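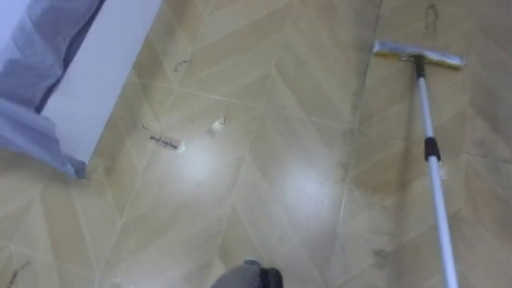
Mopping hard floors without streaks
Household pages, Fri 4 October

Most streaks on a hard floor come from the cleaner and the rinse water. Soap that stays on the surface dries to a film, the film picks up dust and skin oil from bare feet, and within a few days the floor looks worse than before it was mopped. The shinier the finish, the sooner you see it.

The usual answer is to add more cleaner next time. Try less.

Before you start

Take up the rugs and shake them outside. Put chairs on the table or in another room. Pick up scraps of paper, coins and hair ties by hand, since a wet mop will only push them around and paper goes to pulp.

Then sweep or vacuum, and do it properly. Grit left on the floor turns to mud as soon as it gets wet and ends up in the corners. A vacuum on the hard floor setting, with the brush bar off, gets more out of grout lines and board seams than a broom does. Along baseboards use the narrow tool.

Look at the floor from low down with the light in front of you. Kneel if your knees allow it. Old mop marks, sticky spots and dull lanes where people walk all show up from that angle, and you can deal with them first with a damp cloth.

How much cleaner

Read the label and measure. A glug from the bottle is often several times the right amount. If the floor already has a film on it, skip the cleaner altogether for the first wash and use plain warm water. You may be surprised to see suds in the bucket. That is last month's soap coming up.

Gunhild Bach, who wrote to us in the spring about her kitchen in Nenitz, washed the same floor with plain water on three evenings in a row before the suds stopped.

For general use a mild, pH-neutral floor cleaner is fine on sealed tile, vinyl and most laminate. Keep vinegar off marble, limestone and other natural stone, and don't use it week after week on cement grout. Never mix bleach with vinegar or with anything containing ammonia. Oil soaps are made for certain wood finishes and leave tile slippery.

Two buckets

Use two buckets, one with the wash water and one with clean water for rinsing the mop. Dip in the wash bucket, wring, mop a section, rinse the mop in the clean bucket, wring hard, and go back to the wash bucket. Change the rinse water when you can't see the bottom anymore. In a house with a dog this may be every room.

Work backward toward the door in sections no bigger than you can reach without stepping. Use overlapping strokes and pull the mop toward you on the last pass. On boards or a planked pattern, finish in the long direction of the room. A zigzag pattern has no single grain to follow, so go with the light from the window instead.
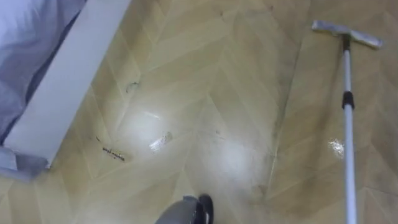
Home & Workroom, No. 8, page 2

Bedrooms and under the bed

Bedroom floors carry more lint than any other floor in the house, nearly all of it from bedding and clothes. Change the sheets first and do the floor after. If you do it the other way around you will be vacuuming again by lunch.

Tuck up blankets and long covers so they don't hang in the wet. If the bed is on casters, roll it away from the wall; if it's heavy, have someone help you lift it, and don't drag it. Felt pads collect grit and should be checked when the bed is moved. A pad with sand in it will scratch a glossy finish better than bare wood would.

Bed rails and the lower edges of furniture get splashed by careless mopping. Wipe them with a dry cloth while you are down there. Water left standing against the foot of a particleboard bed or wardrobe will swell it, and once swollen it doesn't go back.

Laminate and click-together floors

Laminate needs a damp mop, never a wet one. Wring until nothing drips when you hold the mop up. Water gets into the joints and lifts the edges, and no cleaner will fix that. Steam mops are a bad idea on most laminate, and many makers won't honor the warranty if one has been used. Check the sheet that came with the floor.

Sheet vinyl and tile can take more water. They still streak if you leave it to dry by itself.

Drying

If you only change one thing, dry the floor. An old bath towel wrapped around a broom head does a good job in a small room. Microfiber flat pads are better, and easier to turn over when one side is soaked. Wash them without fabric softener, which coats the fibers so they smear.

For tile floors in bathrooms, laundry rooms and entryways, a floor squeegee is quicker than any cloth. Pull it toward a drain if there is one, or toward a towel laid along the doorway. Hold the handle low enough that the blade lies flat over its whole width. Overlap each pull by a hand's width, and wipe the blade between pulls or it will lay down a line of dirty water at each edge.

On floors with wide or deep grout joints the blade skips over the water in the joints. Follow with a towel. And leave squeegees alone on laminate - if there is enough water on it to pull, there is too much.

Blades wear. When the rubber has gone stiff, or has nicks you can feel with a fingertip, it leaves threads of water behind. Some blades can be taken out and turned over for a second life. Store the squeegee hanging up, or head up against the wall, so the rubber doesn't take a bend.

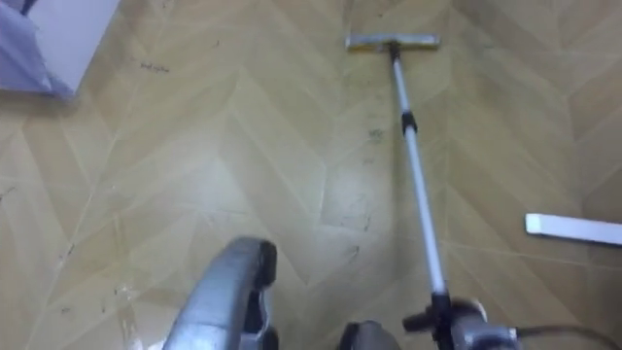 Masaru Hirose writes that he gave up on string mops years ago: "I do the hallway and both bathrooms with a squeegee and one towel. My mistake at the start was pushing it. You get a puddle at the far wall and then it goes under the baseboard. Pull it, and walk backward. Also, cold water in winter takes forever to dry, so from December on I use warm."

Warm water does dry a little sooner. Don't use it very hot on vinyl, where it can soften the adhesive at the seams.

Gray patches that won't wash off

A dull or grayish strip along one side of a room is usually where dirty water has been pushed and left, mop after mop. Spread warm water with a small amount of cleaner over it, leave it for a few minutes, and go over it with a soft nylon brush. Blot up, rinse twice, dry. Skip the standing water on laminate and use a well-wrung cloth several times over.

If a patch stays gray on tile after that, it may be haze left by grout or an old sealer. There are removers for both. Test in a closet or behind a door.

Melamine sponges take off scuffs but are a fine abrasive, and on a high-gloss floor they leave a matte spot you can't polish out.

Looking after the mop

Rinse it until the water runs clear, wring it, and hang it with the head off the ground. A mop left in the bucket overnight will smell, and so will the floor. Empty the dirty water into the toilet or a utility sink and wipe the bucket dry.

Next issue: taking limescale off faucets, and letters on sharpening kitchen scissors.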